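# Can a robot clean my room yet?

I get asked this a lot, mostly by kids who have been told to clean their rooms. So let's get it over with. No. Not yet. Sorry! You still have to pick up your socks.

But the reason is pretty interesting, and you can try some of it yourself with your own two hands, so stick around.

## Some machines already do chores

You probably have one at home. A washing machine is a kind of robot, if you squint. So is a dishwasher. You push a button, it follows its steps, and it does the same steps next time. In my town there's a big warehouse called Duvby where machines slide boxes along all day and night, and they're very good at it.

The trick is that every box at Duvby is a box. It has flat sides and stiff corners. A machine can learn "box" once and then do it 1000 times without getting bored.

Now think about your bedroom. Is anything in there the same shape as anything else?

## Baskets are sneaky

Let's take one small chore: moving a basket that has a couple of things in it. You could do this when you were 2. You grab the edge and off you go.

A robot has to work out where the edge even is. Woven straw is bumpy and bendy, with bits poking out. The inside can be so dark that it's hard to tell how deep it goes. And if a robot looks with a camera near its fingers, then the closer it gets, the less of the basket it can see. 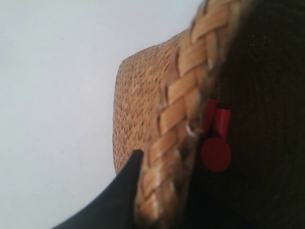
Try it! Make a tube with your hand, hold it up to one eye, close the other eye, and walk slowly up to something (a backpack is good). When you get really close, can you still tell which part is the handle? I did this with my own laundry pile and lost track of which end of a sweater I was looking at.

Then comes the squeeze. Squeeze too hard and a soft basket folds up. Squeeze too gently and it slips away. Your skin tells you how hard you're squeezing without you thinking about it. Lots of robots have no feeling in their fingers at all, and the ones that do can feel much less than you can.

And where do you put your fingers? Most people go for the rim, with the thumb on one side and the rest on the other. A robot with two fingers can do it that way too.
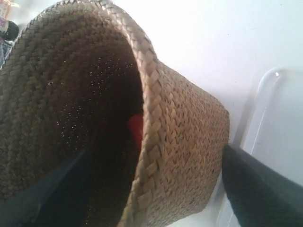
*One finger inside the basket, one finger outside.*

## The "what's in there?" problem

Say the chore is to get something out of the basket. Now the robot has to reach down into the shadows, and its own fingers get in the way! You have the same trouble when you dig around in a toy bin, but you can keep going by touch. I can find my house keys at the bottom of a bag in the dark. I'm a little proud of that.
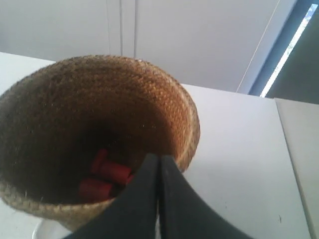
There's also the part where things roll. You nudge one thing and it bumps another, and whatever plan you had a second ago is no good anymore. People just make a new plan and hardly notice. For a robot, every new plan is more work, and sometimes it stops and sits there while it figures things out.

## So how do robots get better?

Practice, same as you and piano. One way is for a person to steer the robot through a chore over and over while a computer saves what the cameras saw and how the arm moved. Later the computer looks for patterns in all that. A small workshop called Tirkeck let me try the steering part. It took me 7 tries to pick up a sponge. A sponge!

Then you change things. You tip the basket, or scoot it over, or come at it from a different side. To you it's still the same old basket. The robot may need to see lots of versions before it can cope with a new one.
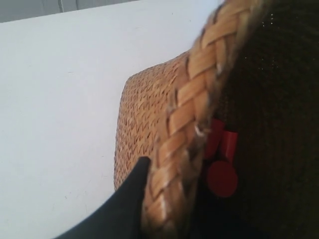 Babalola wrote in to say that robots don't have to do chores the way people do, and asked why we don't just build homes with stiff square bins so the robots have it easy. Good question! Shops and factories do this already. It's a big part of why machines got good at factory jobs first. I'm not sure I want to live in a house full of square bins, but you might.

## When will it happen?

I don't know, and I'd be careful with anybody who gives you an exact date. Maybe by 2060 a robot will put your toys away and fold your pajamas. It could come sooner for easy jobs and later for the hard ones. Picking up one thing from a clear table is already something many robots can manage on a good day. Cleaning a whole messy room, with a cat in it, is a lot harder.

## Your turn

Put on a pair of thick mittens. Using only your thumb and one finger, try to take two small toys out of a bag. Now do it with one eye closed. Write down how many tries it took, and then get somebody in your family to have a go and see if they beat you.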